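Chapter 3
Knitted Fabrics

What you will learn in this chapter
How a loop is formed and how loops are joined into cloth
The difference between weft knits and warp knits
Why knits stretch, curl, run and shrink
How to choose a knit for a garment and read its label

Key terms
wale, course, gauge, jersey, rib, interlock, tricot, ladder, recovery, relaxation shrinkage, spirality

3.1 From Yarn to Loop

Chapter 2 dealt with woven cloth, in which two sets of yarns cross at right angles. A knitted fabric can be made from a single yarn. The yarn is bent into a loop, a second loop is drawn through the first, and the work continues row by row until the cloth is as long as the knitter wants it.

Open the drawer where you keep your everyday clothes and most of what you find will be knitted. T-shirts, socks, underwear, sweatshirts and sweaters are all knits. Shirts with collars and buttons are usually woven, and so are jeans. If you are unsure about a garment, pull it gently from side to side. A knit will give. A woven cloth with no elastic fiber in it will hardly move. Then look at it through a magnifying glass. Woven cloth shows yarns passing over and under each other. The face of a plain knit shows columns of small V shapes.

Two words are used throughout this chapter. A column of loops running the length of the fabric is called a wale. A row of loops running across the fabric is called a course. Students often mix these up. Wales go up and down, courses go side to side, and the number of each in one inch tells you how fine the cloth is.

3.2 Two Families

Knits are divided into weft knits and warp knits according to the path the yarn takes.

In a weft knit, the yarn travels across the fabric and makes one course after another. Hand knitting is weft knitting. So is nearly all the cloth used for T-shirts, which is made on circular machines and comes off as a long tube. The tube may be cut open or left as it is. Some inexpensive T-shirts have no side seams for this reason.

In a warp knit, many yarns run lengthwise, and each one zigzags between neighboring wales. Warp knitting cannot be done with a pair of hand needles. It gives a flatter, more stable cloth that does not ladder easily. Tricot linings, many swimsuits and most net curtains are warp knits.

Machines are described by their gauge, the number of needles in a given width. A high gauge gives small loops and thin cloth. A low gauge gives large loops and thick cloth. The yarn has to suit the machine. A heavy yarn will jam fine needles, and a thin yarn on a coarse machine makes a loose fabric that snags.

3.3 The Common Weft Knits

Jersey is the simplest weft knit. All its loops are pulled through in the same direction, so the two sides look different. The face is smooth and the back shows rows of small arcs. Jersey is light and cheap to produce. Its cut edges curl, toward the face at the top and bottom and toward the back at the sides. Anyone who has sewn with it knows this well.

Rib has wales that face forward alternating with wales that face back. The columns draw together when the cloth is at rest and open when it is pulled. Rib stretches a great deal across its width and has good recovery, meaning that it returns to its starting size when released. Cuffs, neckbands and the tops of socks are made of rib. It lies flat when cut.

Interlock is two layers of rib knitted through each other. It looks the same on both sides, is thicker than jersey of the same yarn, and stretches less. Baby clothes are often made of it.

Case Study: A Complaint at Kurngate

Kurngate is a small maker of knitted tops. In July the firm received a batch of jersey from a new supplier, Ibarra, and cut it the same day it arrived. The finished tops passed inspection. Within weeks customers began to write in. The side seams of their tops had moved around toward the front after washing.

Apinya Thammasiri, who managed the cutting room, took 104 unsold tops from stock and had them washed and tumble dried. She laid each one on a table and compared the line of the wales with the side seam. The wales leaned to one side in every top. This fault is called spirality. It comes from lively, highly twisted yarn that tries to unwind once the tension of the machine is gone, and washing brings it out. The supplier changed to a yarn with a lower twist. Kurngate now lets every roll rest before cutting and washes a test square from each delivery.

Discussion points: Why did the fault not show at inspection? What would have been different if the tops had been made of interlock?

3.4 Stretch and Recovery

A loop can change shape without the yarn itself getting any longer. Pull a knit sideways and each loop becomes short and wide. Pull it lengthwise and each loop becomes tall and narrow. Most weft knits stretch more across than along, and patterns for knit garments are laid out so that the greater stretch goes around the body.

Cotton has little spring of its own. A cotton jersey that has been pulled out at the elbows or hem may stay that way until it is washed. Adding a small share of elastane improves recovery a good deal. Wool recovers well because its fibers are naturally crimped.

Relaxation shrinkage occurs when cloth that was stretched during manufacture goes back to its resting shape. Most of it happens in the first few washes. Drying flat reduces the strain on heavy knits, which are pulled longer by their own weight when hung wet.
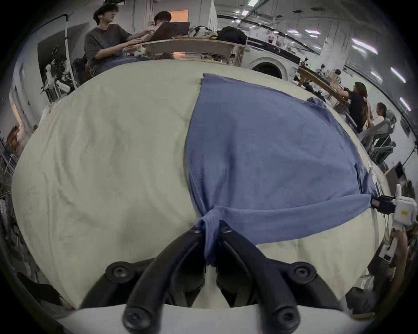 3.5 Drape and Handling

Drape is the way a fabric falls or folds under its own weight and under small forces. Knits tend to drape softly, and a pull at one spot can draw a wide area of cloth toward it. The blue knit cloth in the photograph is broad along its upper edge and narrows to a twisted point where its tip is pinched. The fine ribbed texture can still be made out in the flat parts. In the activity that follows, you will gather a jersey square, a rib square and a woven square in the same way, one at a time, and sketch the folds that form in each. Mark the direction of the wales on both knit squares with chalk before you begin.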